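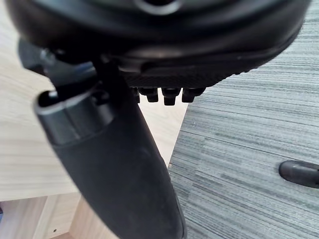
Notes for the Monday talk, 25 minutes plus questions

Opening
Say who I am and what the Vodstead team does. Thank Leonie Kettler for the invitation. Keep it under a minute.

The question for today: what does a robot learn from a person who steers it, and what does it miss? We have recorded 366 demonstrations in ordinary office rooms, all by remote control. I will talk about what went into them and which ones we threw out.

Two ways of showing
By hand: you hold the arm and move it through the task. Quick to learn, and you feel the contact. But your own hands and sleeves end up in the wrist view, and the robot later has to work without them.
By remote control: the operator sits at a second arm and the robot follows. The wrist view stays clean. You lose most of the feel, so people push too hard at first.
We started by hand and switched after 74 recordings. Malte Böttcher did the comparison. If someone asks for the numbers, send them to him.

What the wrist camera gives you
Stay on the opening slide for this part. Parts close to the lens go soft, and the carpet and wood grain further back are sharper. Black plastic against black plastic is hard for people too. Ask the room where they think one part ends and the next begins. Wait for an answer.
Then the point – operators who use only this view work slower, but their recordings train better. An operator who looks over at the real arm is using information the robot will never get.

Operators
Jana Grube trained all of ours. First session is free play, no recording. Second session is one short task, repeated. After a failed grasp they carry on and recover, and we keep the recovery. Early on we deleted those runs. That was a mistake and I should say so plainly.
Pauses: trim the long ones at the start and end, leave the ones in the middle.

What we threw out
Runs where the follower arm lagged. Runs where someone restarted the task halfway through. Mareike Stöcker checks every recording at double speed before it goes in.

Next
Goal is 500 by December, with a second site at Clomeck. Same task list, different furniture.

Questions likely to come up: cost per recording (skip), force feedback (yes, we want it), sharing the data (ask Ingeborg Hagedorn first).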